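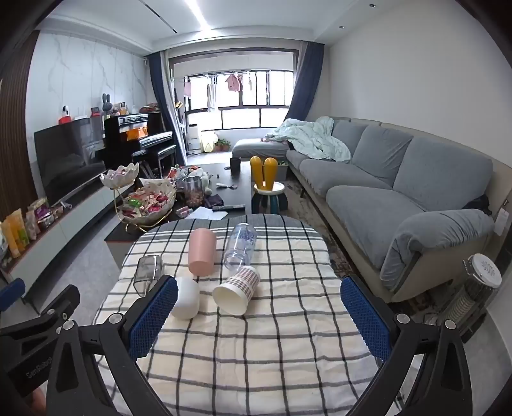
What do we do when a cup is already lying on its side at the start of a pick-and-place episode?

Record it as it lies. Start state is whatever is on the table when the operator presses the trigger, and the tipped flag goes in the episode notes before the first grasp. Do not stand the cup up by hand once recording has begun.

Search tickets Search

Reading time: 3 min

Ticket 318 — Tipped vessels and inconsistent start states, home tabletop task
Project: Ogbonna
Opened by: Sanne Coppens
Assigned to: Olumide Olatunji
Status: Closed, rule updated

Reported problem

Review in Datside is rejecting episodes from the upright-the-cups task. The reject reason is "start state does not match task card." The task card says "cups and bottles on table, any pose." The checklist reviewers work from still says "all vessels upright, openings up." Operators are following the card and reviewers are following the checklist, so good episodes are being thrown out.

Sanne also reports that operators have started to fix things between takes in different ways. One stands everything up and knocks it over again with the gripper. Another leaves the table alone. The results are not comparable.

Log

9:40, Olumide Olatunji
Confirmed the mismatch. The card was revised in December and the checklist was not. I have paused rejections for this reason code. Episodes already rejected stay in the queue, please don't delete them.

10:15, Norbert Bakos
Question on glass. The home sets now include drinking glasses and clear bottles along with the paper and plastic cups. The Vellemex handling sheet we use says no glass above hard floor without a cloth or mat under it. Does a tablecloth count?

10:32, Olumide Olatunji
A tablecloth counts for the table surface. It does nothing for the floor. Keep glass at least a hand's width in from the edge at the start of the episode. If it is closer than that, move it before recording, never during.

11:05, Uchenna Nwankwo
I went through the rejected queue. Most of it is start state only and can be restored. There are 2 episodes where a bare hand comes in and turns a cup partway through. Those should stay rejected under the old rule and the new one. A hand on the gripper handle is fine. A hand on an object is an intervention and ends the episode.

11:20, Sanne Coppens
Agree on the hands. Can we also get something in writing about wrinkles in the cloth? I had one sent back with "surface not prepared."

11:48, Olumide Olatunji
Wrinkles are allowed. People's tables have them. Smooth the cloth only if a fold is high enough to hold a cup up or hide its rim. Same goes for clutter on other furniture in the room. It does not need to be cleared, but anything with a name or address on it gets turned face down before you start.

1:30, Ariel Marquez
Tested the new wording with the Plela import script. The tipped flag was being dropped whenever the notes field was longer than one line. Patched. Nothing needs to be re-entered for episodes recorded after the patch, but older ones need the flag added by hand in the review screen. Took me about 9 minutes for the batch I tried.

2:10, Norbert Bakos
Checked Ariel's patch with a two-line note and a blank one. Both import correctly.

We use cookies to keep you signed in. Accept / Manage settings

Resolution

Reviewer checklist now matches the task card. Wording as adopted:

Vessels may start upright, tipped or on their sides. Set the tipped flag if any vessel is not upright. Record before touching.

Glass starts a hand's width or more from the table edge, on cloth or a mat.

Approach a lying cup with the jaws fully open. If it rolls, follow it only as far as the table edge, then open the jaws and stop.

A bare hand on any object ends the episode. Mark it "intervention" and reset.

Both operators on a two-gripper set agree out loud which one moves first. The other holds still and clear until the first has let go.

Follow-up

Uchenna will restore the start-state rejections by Wednesday. Sanne is updating the printed card in the kit bags. The old cards are yellow — if you find one, throw it out.

Still open, moved to a separate ticket: whether a bottle with liquid left in it is allowed at all. Until that is settled, empty it and put the cap back on.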